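I've been selling the Wemingate hand towel through the Findov shop since last November, and it's the one thing I get more emails about than anything else we stock. So I've finally sat down to write it a proper page, mostly so I can stop typing the same answers over and over!

## Wemingate hand towel, light blue

It's a small, soft towel with a short fuzzy pile, the sort you want by the kitchen sink or hanging off the hook in the downstairs loo. It weighs next to nothing, it folds down small enough to go in a coat pocket (I've done it, camping) and it goes in with the ordinary wash. Hartono make it for us in one size and, for now, one colour. I did ask about a green. They sent me a green. We won't be doing the green.

My own two have been in use since the first delivery and I still reach for them before the big fluffy ones, which take an age to dry in our house. The pile has flattened a bit in the middle of the older one. It doesn't bother me, but I'd sooner you heard it from me than found out yourself.

The stock code is 2629 if you're ordering by phone. Please do use it, as the Randier tea towel is nearly the same blue and they've been mixed up before, usually by me. 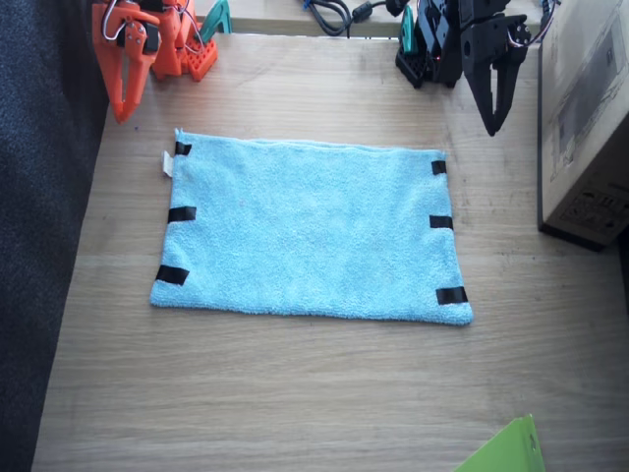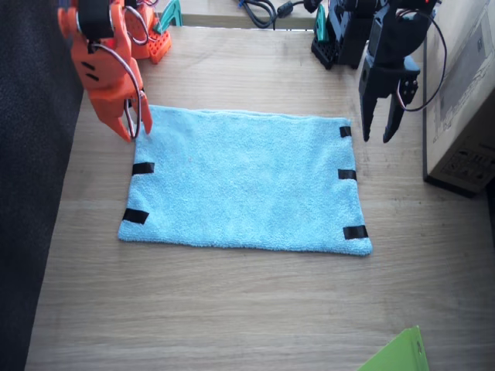
Quite a lot of you ask how to fold it so it sits nicely on a shelf, and my answer is to start with it properly flat on a table, long sides running left to right. Smooth it from the middle outwards with the side of your hand and don't worry about the edges being dead straight, they never are on a towel this soft. If you're teaching someone (I taught my nephew this way, he was six and very serious about it) little strips of black tape down the short sides are a great help, three on each, at the corners and halfway along. Then it's just a matter of matching them up: bring the left side over to the right, tape to tape, give it a pat, and fold the bottom up to the top. Use a tape that peels off cleanly and take it off before the towel goes in the wash.

For a stack on an open shelf I do one more fold, so the rounded side faces out and all the loose edges are at the back. Benedikt Haslinger, who packs our orders, rolls his instead and swears they take up less room in the drawer. I've tried it and mine come undone.

## Washing

Wash it once before you use it. New ones can push the water about a bit until they've been through the machine, and you'll think you've bought a dud. After that:

- 40 degrees with your other colours
- no fabric softener, it coats the pile and the towel stops drying things
- line dry if you can, low heat in the dryer if you can't
- don't iron it

If it has gone stiff, a second rinse normally brings it round. And please keep it away from anything with Velcro on it. I lost a good one to a cycling glove.

The small white care tag is on the edge, over at the left in the first photo. You can snip it off close to the hem if it annoys you. I leave mine on and fold so it ends up inside.

## Ordering

They're sold singly or in a bundle of 25, which is what the holiday let people tend to go for. I had 156 on the shelf at my last count and there's another delivery on its way from Hartono, so a bundle shouldn't be a problem. If you want more than that in one go, send me a message first and I'll check what we can do.

Orders that reach us before 2 in the afternoon normally go out the same day. Returns are fine if the towel hasn't been used or washed, just pop the packing slip back in with it. If yours turns up with a pulled thread, send me a quick snap and I'll post another, no need to send the first one back. Keep it for the car.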